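Vumholm
Vacancies and calls

Call for participants: working group on good practice for hand-held gripper recording

Vumholm is looking for people to join a working group that will write a code of practice for recording household tasks with hand-held grippers. The group starts in February and will meet for 6 months. Places are paid. You do not need a degree or a background in robotics.

Why we are doing this

Robots that are meant to work in homes are increasingly taught from recordings of people doing the same jobs. Sites that make these recordings have each written their own house rules. Some run to one page and some to fifty, and they disagree on basic points: how long a person should work without a break, whether markers are checked before each session or once a day, what to do when a bystander walks through the room, who may delete a recording and when.

Last year we compared the written rules of the sites we work with, including Gruro and the Lullside workshop. We logged 1354 separate instructions. Many were duplicates and a good number contradicted each other. The working group will take that log as its starting point and turn it into one short document that a new operator can read before a first shift.

What the code will cover

Operator welfare: working height, grip strain, rest breaks, and the right to stop a session without giving a reason.

Room preparation: what must be cleared, what may stay, how cables are routed across walkways, and how wet areas are handled.

Equipment checks: marker cubes, finger wear, battery level, and what to write down when something fails a check.

Task instructions: how a task is worded, how much freedom the operator has in carrying it out, and how failed attempts are labelled.

Privacy: people in the background, clothing and personal items, household documents, screens, and consent from anyone who shares the space.

Storage and deletion: how long raw recordings are kept and how a person can ask for theirs to be removed.

The code will not cover the training of models or the design of the grippers themselves. A separate group deals with electrical safety.

Who we would like to hear from

We have 50 places. We want at least half of them to go to people who do the recording work themselves. The rest will be shared between:

- shift leads and site supervisors
- people who check or label recordings
- health and safety representatives
- cleaners, carers and others who do household work for a living and can tell us how a job is normally done
- people who have written or audited workplace standards in any field

If you have recorded with a different kind of equipment, such as a glove or a full arm rig, you are still welcome to apply. Please say so in your application, as we may ask you to review particular sections only.

You must be 18 or over and able to read and comment on drafts in English. Drafts are sent as plain documents and can be supplied in large print.

What is involved

There is one online meeting a month, held on a Monday at 6 pm and lasting up to 2 hours. Between meetings you will be sent a draft section to read and comment on. There are also 2 site days, where members try out the draft rules at a working station and note where they are unclear or get in the way. Travel to site days is booked and paid for by Vumholm.

Members are paid for meetings, reading time and site days at the same hourly rate, whatever their job title. The rate is set out in the application pack. If your employer is paying you to attend, tell us and we will pay the employer instead.

The site days

Site days are held in rooms set up for everyday tasks. You will work in pairs, one person using the grippers and the other following the draft with a pen in hand, then swap. Sink and worktop tasks come first, as these drew the most conflicting instructions in the log.
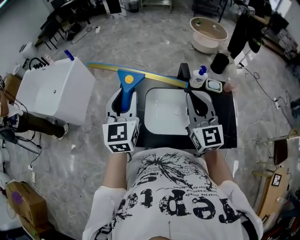

Gripper work at a sink station, with a squeegee held in the left-hand gripper.

Wear flat, closed shoes and sleeves that stay clear of your hands. Bring reading glasses if you use them. You may ask not to be recorded on a site day and this will not affect your place or your pay.

How decisions are made

Each section is agreed by a show of hands after discussion. Where the group is split, both views are printed in the consultation draft. Sugiyama will edit the text for length and plain wording but cannot change a rule once it has been agreed. Members are named in the final document only if they want to be.

How to apply

Ask for the application pack using the contact form on the Vumholm site, choosing "Working group" as the subject. The form asks for your current or most recent role, the kind of tasks you have worked on, and one rule you would keep or change and your grounds for it. A few lines on each is enough. You can send a voice recording if you prefer.

We do not ask for references. Please do not send recordings or pictures from your workplace with your application.

Questions about the group, access needs or payment should be marked for Bernadette Langlois, who coordinates the work. Applicants who are not offered a place will be put on the list to receive the consultation draft unless they ask us not to.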